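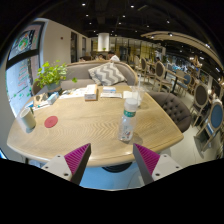 Plilleck Table Clearing Set – README

Version for internal and partner use. Last edit Thu 9 October by Evaristo Maldonado.

What is inside

1392 episodes recorded with hand-held grippers on café tables. 1000 are for training, 248 are kept for testing. The rest did not pass the review and are in the folder "held", please do not train on them.

Rules for recording

Ask the manager of the café before you start, and write the name of the person who agreed in the session sheet.
Guests may be in the background. Do not point the gripper at them, and stop if a guest asks for it.
Begin each episode with both fingers open and the table edge in view.
Bottles and cups must be closed or empty before you grasp them.
Do not move things that belong to guests, also not for a short time.
Clean the finger pads between two tables. Wullier pads and Brenura pads must not be mixed on one gripper.

Rules for use

Faces are blurred in the release files. If you find one that we missed, report the episode number and delete your copy – do not blur it yourself.
Posters and labels are not removed. Check this before you publish any picture.

Known problems

The session sheets from July use the old names for the objects. Valderrama has the list for converting them, it will be added in the next version.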